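### 4.2 Reading the front of the pack

Draft — AY to check the table numbers before Monday.

Section 4.1 dealt with price. This part is about how shoppers decide what a thing tastes of when they can't read the words on it. Fieldwork as before: two shops, one in Drultstead and one in Clirkbridge, both selling mostly imported dry goods and sweets. Interviews at the till, short, five minutes at most. Anyone under 16 left out.

Most people we spoke to read one language well and shopped in another at least some of the time. They had habits for this. Colour first, then any drawing of food, then the shape of the pack, then asking someone. Reading came last or not at all. One woman in Clirkbridge said she had bought the same crackers for years and had no idea what the maker was called — she knew them by the orange corner. When the orange corner went (new design, last May) she stopped buying them for a while. Thought they had been dropped.

Pillai and Tuhumury's earlier Majimbun study found much the same with tinned fish, though there the shoppers were older and the shops bigger. Our group made more use of colour than theirs. Might be the goods. Tins are mostly looked at from the side, on a shelf, and small sweets are tipped into a tub and seen from every angle at once.

Mistakes were common and mostly cheap. Salted plum bought as cherry. Durian bought as custard, twice by the same man. People laughed about these more than they complained, and several said a wrong guess was how they had found something they now buy every week. The cost of a wrong guess matters here: at the large sizes (800 g and up) nearly everyone turned the pack over and looked for a second language before paying.

Fruit drawings did a lot of the work. Where the drawing and the colour agree, shoppers were quick and sure of themselves, and did not seem to look at the writting at all. The small packet in Figure 3 is of this sort, with green grapes in a round picture near the top of a bright green label, and large Chinese characters running down it. A shopper with no Chinese still has two clues pointing the same way.
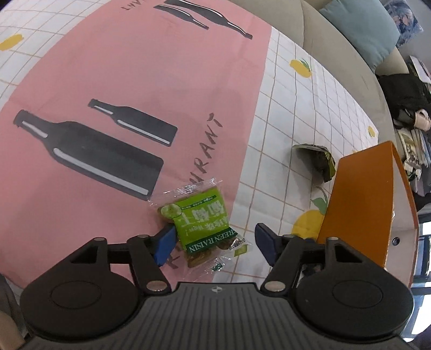

**Figure 3.** Small clear snack packet, green label with grape illustration.

Harder cases are where colour and drawing disagree, or there is no drawing. Red pack, picture of a lemon. Plain white with a gold border. Here people fell back on asking, and who they asked depended on the shop. In Drultstead it was the person at the till. In Clirkbridge it was other customers, often strangers, and the answers were not allways right. Liem's notes have some 20 of these exchanges written out, see Appendix B.

We did not ask about allergies in a planned way and should have. It came up anyway. Parents of children with nut allergies did not guess, whatever the colour or picture — they either found a label they could read or put the thing back. Section 4.3 goes into this using the Trestard follow-up calls.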